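Larkau-house list
Subject: Re: [larkau-house] The round table, cups and flowers
In reply to: Lamisi Issahaku

On 7/9/24, Lamisi Issahaku wrote:

> Hi all,
>
> I've been asked three times this week who is in charge of the round table in the McIver room, so I'm asking the list. As far as I know it has been everyone's table since we moved in, and in practice it gets cleared when somebody needs it for lunch.
>
> My questions:
>
> Do we want to put a second coat of oil on the top before fall? The first one went on in May and the can says two. There is Jistier left in the basement.
>
> Does the steel bowl stay on the table or go back to the kitchen? I can't find it when I want to make salad for the building.
>
> Are we keeping fresh flowers going? I liked them but I don't want to be the only one changing the water.
>
> We have $200 left in the house money for the year and I would like to not spend it all on cups.
>
> Lamisi

Thanks for writing this up. I'll go in your order, with a couple of things added.

The oil. Yes to a second coat. I did most of the first one with Peter from downstairs and the job itself is easy. Clearing the table and keeping it clear is what takes the time. The can says to leave it overnight, and I'd leave it longer than that, because last time a mug went back on it in the morning and I had to sand out a ring. If people agree, I'll put a sheet over it with a note. Please eat at the long counter while it's covered. I have rags and gloves, so nobody needs to buy anything. Don't throw the used rags in the kitchen trash – lay them flat outside to dry first, as it says on the can.

Between coats, a damp cloth is enough for the top. I would like us to stop using whatever is closest to hand. There's a bottle that has been living on the wood and I haven't had an answer on whose it is. If it's yours, please tell me what's in it and whether it's meant for wood. Until then I'd ask people not to put any of it on the table.
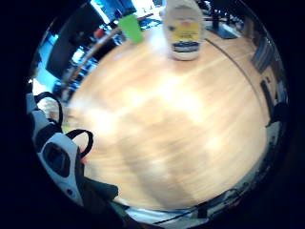
White bottle with the yellow label, green cup just to the left of it.

That brings me to cups. I agree we shouldn't spend the money there. The plastic ones are fine and they don't break. What we have is a putting-away problem. They go out to the tables and they stay there, then someone opens the cupboard, sees nothing, and writes to the list that we need cups. I looked at the order form from Grilteck that was pinned up by the sink and took it down again. If you really want to drink out of something nicer, bring one from home and write your name on the bottom.

My suggestion is a tray at the end of the counter. Used cups go on the tray, whoever runs the dishwasher empties the tray. We did this in the old building and it worked until the tray was borrowed for a birthday and never came back. I have a spare one I can bring in.

The bowl. I know where it is, it's in the middle of the round table, and I think it has been there more often than it's been in the kitchen. I don't mind it there. It's a good size for fruit, and people take fruit if they see it. But Lamisi is right that it was bought for salad and that the kitchen has nothing else that large. So either it goes back on the bottom shelf and we find a basket for fruit, or we get a second bowl. A second bowl is a better use of the house money than cups. I'd want to see one before buying, as the light ones slide when you stir in them.
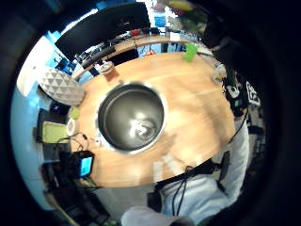

The other thing I'd like to settle is what's allowed to stay on the table overnight. I would say the bowl, and flowers when we have them, and otherwise it should be clear by the time the last person leaves. Lids, papers, small things you've put down while you were doing something else – take them with you or put them on the shelf by the door. Cables too. I've wiped around cables long enough. Anything left goes into the box under the coat hooks, and the box gets emptied at the end of the month. I'm not going to chase owners by e-mail. This list has more than 4,000 messages in the archive and I'd guess a good part of them are about scarves and chargers.

Flowers. I'd like to keep them too. I can do the water if someone else does the buying, or the other way around, but not both. White and cream ones suit the room and we've had them before, so if you're the one buying and you don't have a strong opinion, get those. Small blossoms drop petals, which is fine on bare wood and annoying in a fruit bowl, so keep the two apart.

What we stand them in is a separate question. Anything tall and narrow is easy to knock over with a sleeve, and water under a vase is the worst thing for a table that has only had one coat. I'd like a saucer or a cork mat under whatever we use. If they come in a wrapper, take them out of it before they go in water and trim the ends.
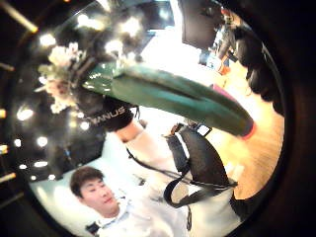

If two people sign up for flowers, it comes to every other week each, and I think that's bearable. Put your name on the sheet inside the cupboard door. I've started one and it has my name on it for water only.

So, from me: yes to the second coat, no to new cups, maybe to a second bowl, yes to flowers with a mat. If you disagree with any of it, please answer on the list and not to me on the stairs, as I forget what I'm told on the stairs. I'd like to get the oil on before the heating comes on in the building.

Lamisi, can you check how much is left in the Jistier can? I remember it as half full, but that was before the bench got done. If it's low I'll pick some up on my way in, and somebody can pay me back out of the 200.

Ruth

_______________________________________________
larkau-house mailing list
Reply goes to the whole list. To leave, send a message with "unsubscribe" in the subject.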